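Haslam Workshop Users, minutes of the April meeting

Place: the packing room, Turesgate building, second floor
Start: 4:15 in the afternoon
Present: nine members, and one guest from the Ceda print studio

1. Minutes of the last meeting
They were read and accepted. One correction was made: the key deposit is paid per person, and the earlier text said per group.

2. Tape and packing supplies
The meeting discussed that clear packing tape and masking tape are often taken from the same shelf and do not come back to it. It was agreed to keep the clear tape for cartons only. Masking tape is for labels, for marking and for holding paper while somebody cuts it. The last order from Velis was 18 rolls for 2,499 crowns, delivery included. Two members found this too much and will ask for another price before the next order.

It was also asked that the end of the masking tape is folded over after use. Much time is lost in looking for it with the fingernail.

3. Patterned wall covering
The black and white pattern with the leaves and scrolls was discussed for a long time. Some members like it very much and want it to stay. Others feel that it is tiring for the eyes when one works near it for many hours. A proposal to paint over it in plain gray received 2 votes and did not pass. The covering stays, and the question can be opened again in the autumn.
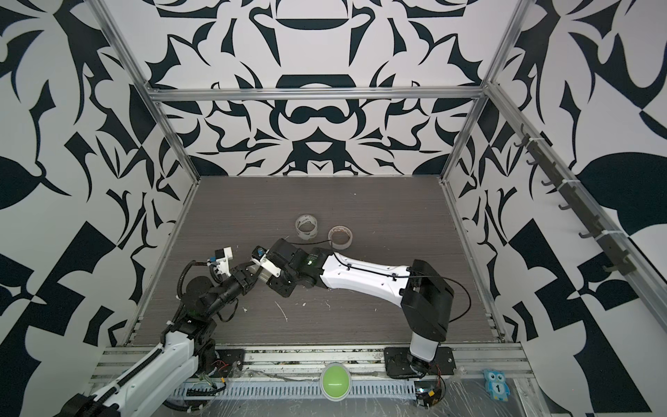
4. Cleaning of surfaces
Small scraps and white bits stay on the dark surfaces and are easy to see there. The members agreed that each person brushes the place after the work – also when the next person is coming directly. A hand brush will be bought from the common money, where 1,030 crowns are left at this moment.

5. Hooks
More hooks were requested for scissors and brushes. The meeting had no objection, but heavy things should not be hung on small hooks.

6. Other matters
The guest from Ceda offered paper tubes free of charge. They must be picked up before noon, by the back entrance.

The meeting was closed at 5:40. The next one is in May, in the same room.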